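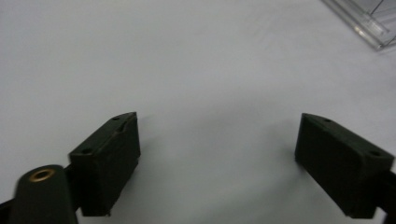
Gallery: Tabletop Collection, October

Quick page, putting this up before the next batch starts. One picture so far, rest will go in the same spot as I pull them. Project is Tavlow, the hand-held grippers, the pick-and-place set. We gather examples by hand, a person holding the tool and doing the task, and the recordings go to the learning side (Clerum) at the end of the day.

Picture 1. Fingers wide open over the white table, clear plastic piece up in the corner. Black on white, easy to see both finger tips.
Two small holes on top of each finger. Check those when you swap a pair, same holes both sides.

Where we are

3,394 examples kept as of this morning. 509 more waiting for review. Would like that second number at zero before anybody records anything new, but we'll see.

Tavlow — table tasks. Going well. Most of what we have.
Sayce — drawers and doors. Slow. Three people trained on it so far.
Ivex — the labeling tool. New version is up, old links still work, please stop using the old links.

Notes for whoever is recording

Start with the fingers open. All the way, every time. Half-open starts get thrown out and there were way too many in the last batch.

Hold still for a beat at the start and again at the end. Long enough to say "ready" in your head.

Clear plastic is the hard one. Edges catch the light, the middle just looks like table. We want lots of these, more than feels reasonable. Come at it from the left, from the right, from close in, from far off. If every approach looks the same the model learns one approach and thats it.

Misses are fine. Keep going, finish the grab, mark it as a recovery in Ivex. Do not delete misses on your own. Some of the most useful stuff from the first round was people missing and then fixing it.

Seven good ones beat a whole hour of rushed ones. Take breaks, your wrist will tell you.

Wipe the table between sets. Smudges show up on white more than you'd think. Dry cloth, no spray near the tool.

Lights — leave them alone. Overhead only. If you want to try a different setup, ask first and give it it's own batch name so it doesn't get mixed in.

Naming

Project, task, your station number, batch. In that order, lower case, no spaces. Anything that comes in with a different name sits in the review pile until I get to it, and right now I am not getting to it fast.

Still to come on this page

Closed grip, side view of the table, the drawer setup from Sayce. Also a better one of the mounting bracket once I have time.

Wrong caption or something missing? Leave a note in the Ivex thread, not by email. I check it around 4 p.m.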